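Parcel post

Parcel post is the part of a mail service that carries goods instead of letters, and it has one of the liveliest histories of any everyday service! Before it existed, people in small towns depended on private carriers, who set their own prices and often stopped at the last railroad station.

In the valley town of Ratau, the first parcel counter opened in 1909 inside the Sproģis dry goods store. Farmers sent eggs, seed, shoes and even live chicks — all at a flat rate for anything under 15 pounds. The postmaster, Arūnas Jankauskaitė, kept a ledger of every package, and it is still a delight to read.

Packing grew into a craft of its own. Crumpled paper was cheap and light, and it kept jars from knocking together. Cardboard boxes slowly pushed out wooden crates, which weighed so much that the crate could cost more to send than the goods. Gummed paper tape came next, then plastic tape, and string all but vanished from the counter.

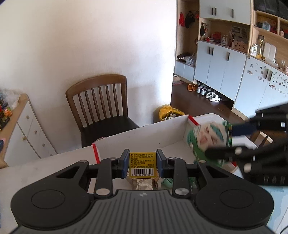

Why did parcel rates come to depend on distance? A package going across the country passed through many more hands and trains than one going to the next town, and a single flat rate made short trips pay for long ones. Ratau switched to 4 distance zones, and local mailings soared.

The old counter is now in the museum at Predine, brass scale and all.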